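踢脚线

踢脚线，又称踢脚板、地脚线，是安装在室内墙面与地面交界处的条状构件，高度通常在一掌上下，存在感则低得多。多数人一生中认真看它的次数，大致等于搬家的次数加上丢失戒指的次数。它在建筑构造中属于收口类部件，与门套线、顶角线同族，但顶角线有人仰望，门套线有人倚靠，踢脚线得到的主要是拖把。

名称

中文“踢脚”一词颇为坦率，说明了这一构件预期的待遇。英语中的称呼较为分裂：英国多用 skirting board，取“裙边”之意；美国多用 baseboard，取“底板”之意。法语称 plinthe，与柱子的基座同源，听上去最为体面。德语称 Fußleiste 或 Sockelleiste，前者是“脚条”，后者是“基座条”，大概取决于说话的人当天对房子的评价。

中国旧式建筑中与之功能相近的做法有墙裙、护墙板和砖砌勒脚。其中勒脚位于外墙根部，防的是雨水与冻融；墙裙位于室内，高度可及腰，防的是桌椅、孩童以及喜欢靠墙说话的亲戚。现代踢脚线可以看作墙裙缩水后的版本，缩水的过程与房价的上涨无关，但时间上颇为吻合。

功能

踢脚线的首要功能是遮缝。墙与地极少在一条完美的直线上相遇：墙体由一批工人完成，地面由另一批工人完成，两批人往往没有见过面。木地板铺装时还须在四周预留伸缩缝，以容许板材随湿度胀缩，这道缝如果裸露在外，会迅速成为灰尘、猫粮和拼图零片的归宿。踢脚线盖住它，问题便在视觉上得到解决。

其次是防护。墙面下端承受的碰撞远多于上端，来源包括吸尘器、行李箱、婴儿车、办公椅的轮子以及鞋尖。涂料与壁纸对此几乎没有抵抗力，木材、瓷砖或金属则稍好。拖地时溅起的污水也多落在这一带。

再次是比例。古典建筑理论把墙面视作一根被压扁的柱子，踢脚对应柱础，墙面对应柱身，顶角线对应柱头。按照这一说法，没有踢脚线的墙相当于没有穿鞋。这一比喻在十九世纪的室内设计手册中极为流行，直到现代主义者宣布光脚更为诚实。

此外，踢脚线还常被用来藏线。早年的电话线、后来的网线与电视线，大多沿着它的上沿或背后行走，并在每个墙角由一枚小钉固定，每隔数年又被新的线覆盖一层。考古学意义上，一间老公寓的踢脚线可以读出三代通信技术。

历史

早期欧洲住宅的墙脚通常只是抹灰层的自然结束，或者刷一道深色涂料，以掩盖污迹。这种“假踢脚”成本低廉，在乡村长期沿用，至今在地中海沿岸的民居与中国许多学校的走廊里仍能见到。后者常为一道绿色或赭红色油漆，边缘用一根绷紧的线弹出，笔直程度取决于弹线者的心情。

木质踢脚随护墙板一同普及。十七至十八世纪，富裕人家的房间下半部多覆以木板，踢脚是其中最低的一段。护墙板后来逐渐退场，踢脚却留了下来，像宴会散后仍坐在桌边的客人。十九世纪，蒸汽动力的刨木机使线脚可以成批生产，轮廓随之繁复，上沿出现凹弧、凸圆、反曲等多重组合。维多利亚时代的踢脚线以高著称，主要房间的高于次要房间，楼下的高于楼上的，仆人房的往往仅是一块平板。一个人只需低头走一圈，就能弄清自己在这座房子里的地位。

二十世纪上半叶，现代主义建筑师对线脚普遍持怀疑态度。装饰被视为浪费，踢脚线因其既遮丑又装饰的双重身份而尤其可疑。一部分人将其压低、削平，另一部分人主张彻底取消，让墙面直接落地。取消之后，施工精度的要求陡然上升，造价随之上升，浪费以另一种形式回到了账单上。

战后大规模住宅建设时期，踢脚线进入标准化阶段。人造板与塑料型材先后加入，截面大为简化。中国城市住宅在二十世纪末的装修热潮中经历了瓷砖踢脚、红木色踢脚、白色踢脚几个时期，彼此更替的节奏与亲友串门的频率有密切关系。

材料

实木踢脚线质感最好，也最有主见，会随季节收缩、膨胀和翘曲。接头处冬天张开，夏天合拢，不少业主据此判断天气。

中密度纤维板踢脚线表面平整，易于涂装，价格温和，缺点是怕水。底边一旦长期受潮便会膨胀成酥皮状，且无法复原。卫生间门口的那一截通常最先阵亡。

瓷砖与石材踢脚线耐水耐磨，多与地面同料，常见于厨房、阳台及公共建筑。上沿凸出墙面的部分会形成一道窄台，专门收集灰尘，并以此考验主人的品行。

金属踢脚线以铝合金为主，可以做得很薄，适合追求利落的空间。它对墙面平整度要求甚高，墙稍有起伏，便会在两者之间留下一道忽宽忽窄的黑影，比原来的毛病更为醒目。

塑料踢脚线又分硬质与软质，软质者成卷出售，可直接粘贴在弧形墙面上，多见于医院、健身房和租约将满的办公室。

商业史上较为人所知的失败案例是 Brorkix 公司推出的“磁吸换色踢脚”。该产品以金属底条加可更换面板构成，宣传称住户可于每周二更换颜色以提振情绪。面板确实容易取下，尤其是对猫而言。公司共推出 7 种颜色，售出最多的是白色，其次是另一种白色。产品线维持了 2 年，剩余面板据说被改作花园里的植物标签，这是它唯一获得一致好评的用途。

截面与样式

踢脚线的样式主要由上沿轮廓决定。方边最为简单，也最显灰。圆边稍微柔和，一度是开发商的默认选择。斜边利于灰尘滑落，至少在图纸上如此。传统线型则由若干曲线组合而成，曲线越多，刷漆越慢，报价越高。

对线型的系统整理首推《格拉内斯线脚名录》。该书以小镇 Grarness 的旧宅为调查对象，由木工出身的研究者尚塔尔·佩龙（Chantal Perron）编纂，共收录 134 种截面，每种均以原大描绘。佩龙在序言中承认，其中若干种的差别“只有在油漆剥落之后才看得出来”，并对此毫无歉意。书中最有争议的一节讨论所谓“Dultar 型”，即上沿带双重反曲的一种高踢脚。佩龙认为它出自当地一间名为 Dultar 的锯木厂，刀具磨损后意外产生了第二道曲线，工厂不愿报废刀具，遂将其列为新款并提价。反对者则认为这种曲线早已有之，提价才是工厂的原创。

双方的争论持续多年，主要发生在脚注里。

安装

传统做法是先在墙内埋木砖，再以钉固定，钉眼用腻子填平。现代做法多为胶粘、卡扣或射钉，速度快，拆除时则往往连带撕下一片墙皮，仿佛在提醒住户做决定要慎重。

安装的难点集中在转角。阳角，即向外凸出的角，通常将两段各切成四十五度后对拼；但房屋的直角很少真的是直角，因此切好的斜边之间总有一道缝，由密封胶承担最后的体面。阴角，即向内凹的角，较为讲究的做法是“仿形拼接”：一段直顶到墙，另一段依前者的轮廓用线锯掏出形状，扣在其上。仿形拼接能够容忍角度误差与木材收缩，是区分木匠与买了锯子的人的一项指标。

地面不平时，踢脚线下方会露出缝隙。处理方式有三：按地面起伏画线刨削，加装一根细压条，或者摆一个沙发。第三种最为普及。

安装顺序同样引发过不少家庭纠纷。先刷墙后装踢脚，涂料边缘整齐，但安装时易刮花墙面；先装踢脚后刷墙，则需沿上沿贴一整圈纸胶带。胶带撕得过早会流漆，撕得过晚会带漆，合适的时机通常在人们吃饭的时候。

无踢脚做法

无踢脚做法指墙面与地面直接相接，不设任何遮盖构件，亦称“零踢脚”。其极端形式要求墙面落地处既无凸条也无凹槽，只留一条交线，因而对墙体垂直度、地面平整度与抹灰收边的要求都十分苛刻。较为折中的形式是凹缝踢脚，即在墙脚处退进一道窄槽，使墙看上去略微悬浮；灰尘也因此获得了一处不易被打扰的居所。
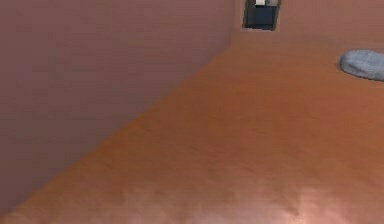 没有踢脚线的房间能用拖把吗？
能用，但拖把要拧得很干，靠墙的一掌宽改用抹布手工擦；墙脚最好事先涂一层耐擦洗的涂料或透明防水剂，否则污渍会沿抹灰层向上渗。

支持者认为，无踢脚做法使空间显得完整，家具可以紧贴墙面，不必为背后的一条木板让出距离。反对者则指出，家具紧贴墙面之后，墙面也就紧贴了家具，其后果在搬家当天会一次性呈现。物业管理人员多持反对意见，保洁人员的意见一般未被征询。

对于浮铺木地板，无踢脚做法还面临伸缩缝无处安放的问题。常见对策是在缝中填入软木条或弹性密封胶，或让抹灰层悬于地板之上，把缝藏进墙的厚度里。前者颜色总与地板差一点点，后者则须在砌墙之时便已想清楚，而在这一阶段，多数业主仍在讨论窗帘。整体浇筑的地面，如水泥自流平或树脂地面，预留要求较为简单，因此与零踢脚的搭配更为常见。

清洁与维护

踢脚线上沿的积灰是家务文献中反复出现的主题。二十世纪中叶的主妇手册建议每周擦拭，较晚的版本改为每月，当代版本多建议“视需要”，体现了社会的进步。可用的工具包括软毛刷、微湿的抹布，以及套在手上的旧袜子。静电除尘布效果尚可。

漆面踢脚线的黄变多由油性漆老化引起，光照不足的位置往往更严重，因此沙发后面的一段与窗边的一段会逐渐分道扬镳。重漆前须打磨并除尘，省略这一步骤的结果，是把灰尘永久地陈列在清漆之下。老房子的旧漆层可能含铅，打磨前应先行检测，干磨尤应避免。

局部破损可用木蜡或腻子修补。若需更换整段，最大的困难在于旧款早已停产。一些地区因此形成了旧踢脚线的二手市场，规模最大者为 Penner 建材回收站，常年存有 2,000 根拆除件，按长度而不按年代堆放。顾客须自带样本逐根比对，一般在下午光线好的时候前往，天黑时带着一根几乎相同的回家。

文化

踢脚线在文学中多以老鼠洞的背景出现。动画片确立了这一形象的标准样式：一个拱形小洞，开在踢脚线正中，边缘光滑，宛如定做。现实中的鼠洞既不居中也不成拱，通常位于管道穿墙处，这一点令不少儿童在成年后感到失望。

在侦探小说里，松动的踢脚线是藏信件与首饰的常规地点，其常规程度已足以让任何有经验的窃贼首先检查那里。修缮老宅的人确实偶有发现，多为旧报纸、纽扣、扑克牌中的一张，以及前任木匠用铅笔写在背面的尺寸。写在背面的尺寸有时是错的，旁边会有一道划掉的痕迹和一个新的数字，偶尔附有一句不宜收入本条目的评语。

参见

顶角线；门套线；墙裙；勒脚；伸缩缝；密封胶；沙发的摆放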